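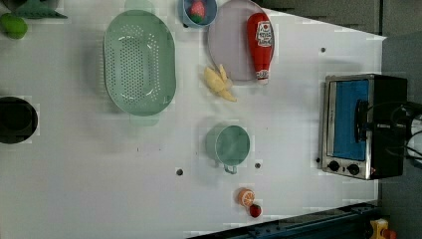

Play kitchen colander: real one or toy one?
Makis Stergiou

Everybody says buy the toy set. I don't see why. The oval mint green colander takes up more table than the play food does, and my daughter likes it better than the strawberry or the ketchup bottle. The Terkine set has 36 pieces and I doubt she'd touch half. Is there any reason not to use ordinary kitchen stuff?

Danai Makris
August 30, 2021

None that I believe. "Child-sized" mostly means you pay again for something you own. We've used a plain plastic colander and bowl since March. I'd skip anything with a sharp rim, and heavy pots - those hurt on a bare foot. The ketchup and the plate can be toys.
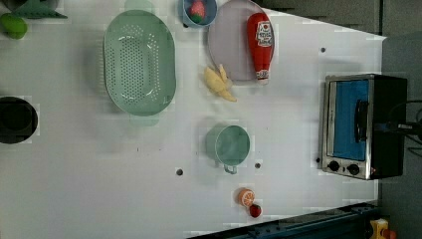

Achilleas Koutsoukos

just get the Terkine one, its fine

Mariama Kyei

Fine for what? Ours had 2 lids that fit nothing. Check the holes on whatever you buy, small fingers go looking for them.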